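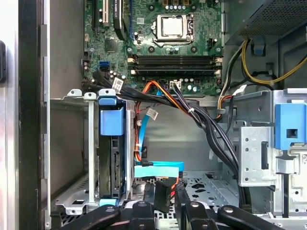
Last updated: 23 Dec 2022

Search the list archive Go Advanced

Re: [manip-teardown] wrist-only policies and cable clutter

Hi all,

Sorry for the slow answer, I wanted to have real numbers before I opened my mouth. Quoting the original so people don't have to dig:

> We've been trying to reproduce the Jatoi baseline for pulling
> connectors out of desktop towers, using the wrist view only, and we
> keep getting stuck at the same spot. The policy is fine on a bare
> board. As soon as there's a bundle of cables between the gripper and
> the connector it either grabs the bundle or hovers forever. Did the
> Tusbridge people see this? Is there some trick in the data that isn't
> in the write-up? We have 700 demos and I'd hate to throw them out
> and start over.

Yes, we saw it, and please don't throw them out! We had very nearly the same thing in June, hovering and all. It drove me up the wall for weeks (I started hearing that little servo whine at night).

What we ended up doing is pretty simple. We split each demo in two at the moment the fingers first come near a cable. The first half trains a "get there" policy and the second half trains a "work in the wires" policy, and a small switch network decides which one is driving. Same wrist view for both, same network size, no extra sensors. I was sure the switch would be the weak part, and it mostly isn't. It flips a bit early sometimes, but the second policy copes with that fine.

The other half of the fix was how we start the demos. In our old set the operator always came in from straight over the board, so the arm had hardly ever seen a thick black bundle up close with memory slots behind it. Now we start a lot of them low, down by the drive bays, with the fingers already pointed into the case. The blue SATA cable on the hard drive is our standard target, and the orange power cable is the one we use to mess with it, because it's bright and the policy loves bright things. If yours keeps grabbing the wrong cable, check whether it's just going for the loudest color in view. Ours was doing exactly that.

Numbers, for what they're worth. 40 trials per setup, all on the same kind of tower. The single policy got the right connector out in 4 of them. The split policy got 20. I know, I know, half is not a number you put on a poster, but going from hopeless to a coin flip with the same demos made me pretty happy. With the low starts added in it does better again, but we changed the gripper pads partway through that batch so I don't trust it and I'm not going to quote it until we rerun.

What still goes wrong:

- The latch on the connector. The fingers close on the plug fine and then pull without squeezing, so the whole cable goes tight and we hit the force stop. I don't think vision alone is going to save us there.

- Zip ties and labels. A white label on a bundle looks a lot like a white connector from far off, and the switch gets confused. We tried painting over labels in training images and it helped less than I'd hoped.

- Going in deep next to the drive cage. Once the fingers are between the cage and the bay there's very little room to turn, and the policy doesn't seem to know how wide it is. If anybody has a cheap way to teach it that, I'm all ears.

To your question about tricks missing from the write-up: there's one, I guess. We drop every frame where the arm isn't moving. Operators pause a lot when they're looking for a way around the wires (I certainly do), and the policy learns the pausing. That's your hovering, or I'd bet a lunch on it. Try that before you try anything else, it's a few lines of code and you can do it on the demos you've got.

The splitting script lives in the Enitz repo under tools. It expects logs in the Dornomen format, so if yours are something else you'll need to rename a few fields, and watch out for the gripper width, which we store in millimeters and everything else is in meters. Yes, it bit us too.

I'm out until after New Year's but I'll be reading mail on and off. If you rerun with the pauses cut, post the result even if it's bad, I'd love to see whether it holds up on somebody else's arm.

Cheers from a very quiet lab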